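Larnberg Travel Vaccine Clinic: Frequently Asked Questions

We get the same questions at the front desk most weeks, so they are collected on this page. Last tidied up in March by Boglárka Kovács, who is tired of answering the phone.

Do I need an appointment?

Yes. Walk-ins are welcome to walk in, at which point we will give them an appointment.

How far ahead of my trip should I come?

Six weeks is comfortable. Four is workable. If your taxi to the airport is outside with the engine running, come in anyway and we'll do what we can, but some vaccines are given as a series and a series takes as long as it takes. Your body also needs time to respond after the shot, usually a couple of weeks, and it does not care when you bought the ticket.

What should I bring?

Your itinerary, including layovers, plus a list of your medicines and any vaccine records you can find. Yellow booklets, printouts and photos of printouts are all fine. "My mother would know" is a common answer, and if it's yours, please call your mother before the visit.

I lost my records. Now what?

Try your old doctor, your school, your state's immunization registry, and the drawer with the takeout menus. If nothing turns up we can sometimes run a blood test to check for immunity, or simply repeat the dose. For most vaccines an extra dose is not a problem, though your arm may hold a different opinion for a day.

Why do you care about a layover?

Some countries ask for proof of yellow fever vaccination if you've come through a place where the disease is present, and a long airport stop can count. The rules change. We look them up while you're sitting with us, and you should check with the embassy as well.

Can I get several shots at once?

Usually. Most travel vaccines can be given on the same day in different spots. Certain live vaccines need to be given either together or about four weeks apart, so tell us if you've had anything recently. Dr. Muriithi will work out the order. He enjoys this more than you'd think.

Will it hurt?

A little. Nurse Finn Gerlach will tell you it's a pinch. Finn has been telling people this for years and is still well liked.

What side effects should I expect?

A sore arm, some tiredness, maybe a mild fever for a day or two. Call us if a fever hangs on or something feels off. Trouble breathing, a swollen face or hives all over after a shot is an emergency, so call 911 and leave us for later. We ask everyone to stay in the waiting room for 15 minutes afterward, where the magazines are old enough to need boosters of their own.

Can I have a beer that evening?

One is unlikely to matter. If you have six, you won't know which of your symptoms are ours.

I have a cold. Should I cancel?

A runny nose is generally fine. If you have a fever or feel truly lousy, call and we'll move you.

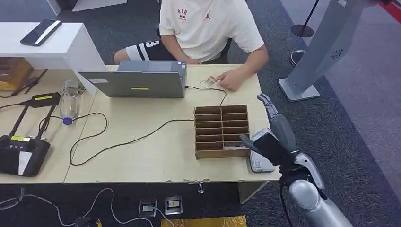
How do I reschedule?

Call the desk or use the link in your confirmation message, at least 2 business days ahead. Have your booking number ready. It's the four-digit one, such as 3934, and you'll find it at the top of the message, above the directions to the parking lot.

Do you charge for missed visits?

There is a $100 fee if you don't show up and don't call. Rainer Brinkmann in billing will waive it for a good reason. He has heard the one about the dog.

Does insurance cover travel vaccines?

Sometimes, partly, and rarely the one you need. Routine shots like tetanus are often covered. Yellow fever and typhoid often aren't. Ask your plan before the visit and write down who you spoke to. We'll give you an itemized receipt either way.

Can you vaccinate my kids?

We see children age 2 and up. Younger ones should go to their pediatrician, who has better stickers.

What if I'm pregnant or have a weakened immune system?

Tell us when you book. Some live vaccines are off the table or need a longer conversation, and we'd like to set aside the time for it.

Where do I park?

Behind the building, by the green door. The spaces in front belong to the bakery, and the bakery keeps watch.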